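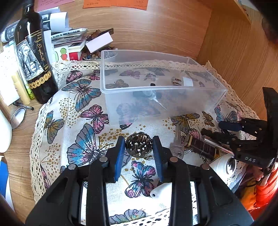

The table in question, butterfly cloth and clear box included

Sorting small odds and ends into one clear box – dividers or no dividers?

Posted by Drellum in Home Storage and Tidying

Hi all! I've got a round table that catches every little thing that comes into the house, and I'm finally trying to move it all into a clear plastic storage box. The box is a good size, open at the top, and I love that I can see right through the sides (you can see the butterflies on the tablecloth through it, which makes me happy every time I walk by). So far only a few small things have gone in, and the rest is still lying around it – a key, a little bottle with a gold cap, the speckled metal ball, that kind of stuff.

My trouble is that the things are all so small. I tried this in May with a different box and by Friday of the first week it was a heap and I was digging for the key again. Do I need dividers? Little bags? Also, is it okay to keep the bottle in with everything else? It tends to end up on its side and I'm nervous about the lace edge on that cloth. It's crocheted and I really don't want to bleach it.

I don't want to spend a fortune. Anything under 10 dollars is fine.

Leonidas Koutsoukos
Member, 1,778 posts

I'd skip the store-bought dividers, at least to start. They never fit! You buy a set, it's half an inch too wide, and then you're sawing at it in the garage on a Friday night (ask me how I know). What I did was save up small cardboard boxes, the kind tea and soap come in, cut the tops off and stand them side by side in the bin until they were snug. Cost me zero dollars, and when one gets ratty I toss it and cut another.

Put the tallest things along the back and the tiny stuff up front. If you've got paper strips or labels lying loose in there, tape them to the little boxes or throw them out, they only slide underneath things.

The bottle should stand up. Give it its own compartment, tight enough that it can't tip, and check the cap before it goes in. I'd put a folded paper towel under it too. And I'd take the cloth off while you're sorting – crochet catches on keys like you wouldn't believe. My aunt's has a pulled loop in it from my truck key and I still hear about it at Easter.

Politis

Just hang the key on a hook. Why would a key go in a box

Leonidas Deligiannis
Member, 48 posts

Politis is right about the key, although I'd have been nicer about it. Mine hangs inside the cabinet door and I haven't lost it in ages.

For the rest, I'm team muffin tin. I have an old silicone one sitting in the bottom of my bin, and every cup holds one type of thing. Round stuff like that metal ball stays put instead of rolling from one end to the other whenever you pick the box up. You'd have to measure first, mine only goes in if I bend one corner.

I wouldn't put any liquid in with it though. Bottles go on a shelf in my house, end of story.

Drellum

Thank you! Hook is going up this weekend, and I'm saving tea boxes as of this morning. The muffin tin won't fit, I just tried it.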